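Panier Grenness gris : mon avis après sept mois de courses

Bon, je vous préviens tout de suite, je vais vous parler d'un panier en plastique. Un panier de courses, oui, le modèle classique, celui qu'on attrape à l'entrée du magasin sans le regarder ! Sauf que je voulais le mien, pour le primeur et pour le jardin, et qu'après avoir usé deux cabas en toile (le dernier a fini avec une tache de betterave que même le vinaigre n'a pas eue), j'ai craqué pour le Grenness en mars dernier.

Je l'ai commandé chez Stivport, livré dans un carton beaucoup trop grand, avec une notice d'une page en quatre langues. Une notice pour un panier. Passons.

Le premier truc que j'ai aimé, c'est la poignée. Elle est large, assez épaisse pour qu'on ait vraiment quelque chose dans la main, et ça change tout quand on rentre à pied avec des pommes de terre, du chou et deux kilos de pommes. Mon ancien panier, un Bowen, avait une anse toute fine qui me sciait les doigts avant même d'arriver à la boulangerie. Là, je fais mon trajet complet en changeant de bras une seule fois, et encore, c'est surtout par habitude.

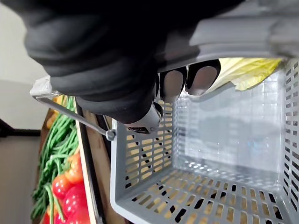

Par Kevser Avcı
Publié le dimanche 11 octobre 2026 | Rubrique : Courses et cuisine

Les parois ajourées, je n'y croyais pas trop. Je pensais que la terre des poireaux allait tomber partout (et oui, un peu, je ne vais pas mentir) mais en échange les légumes respirent, et je peux tout passer au jet dans la cour en rentrant. Les petites fentes rectangulaires se nettoient bien, sauf dans les coins où il faut sortir la vieille brosse à dents. Par contre, oubliez les groseilles en vrac ou les petits pois écossés, mettez-les dans un sachet !

J'ai quand même voulu vérifier combien il encaisse. J'ai posé dedans quatre paquets de farine de 500 g, donc 2000 g tout rond, puis un pot de miel de 900 g par-dessus, et je l'ai promené dans tout l'appartement sous le regard consterné de mon mari. Rien n'a bougé, rien n'a grincé. Depuis je le charge nettement plus que ça au marché et il ne se plaint pas.

Pour un gros chou, c'est parfait. On le pose au fond, on cale les carottes à côté, et les herbes vont au-dessus pour ne pas finir en purée. Mon amie Gönül, qui a pris le même après avoir essayé le mien, s'en sert aussi pour monter les bocaux de la cave.

Maintenant, ce qui m'agace. Les anses à tige, d'abord : elles se rabattent sur les côtés, très pratique pour remplir le panier, mais quand on le pose un peu vite, ça claque. À sept heures du matin dans la cuisine, tout l'immeuble est au courant. Ensuite le fond, plutôt lisse, où les citrons roulent d'un bout à l'autre si on n'a presque rien acheté. J'y mets un torchon plié et c'est réglé. Et puis le gris, franchement... ce n'est pas la couleur qui fait rêver. J'aurais adoré un vert sapin.

J'ai aussi regardé du côté de Kadano, qui fait un modèle à roulettes, mais j'ai trois étages sans ascenseur, alors les roulettes, merci bien.

Ma note : 4 sur 5. Je retire un point pour le bruit des anses, et je le rachèterais demain s'il disparaissait de mon entrée. Si quelqu'un a trouvé une astuce pour faire taire ces fichues tiges, je lis tous les commentaires !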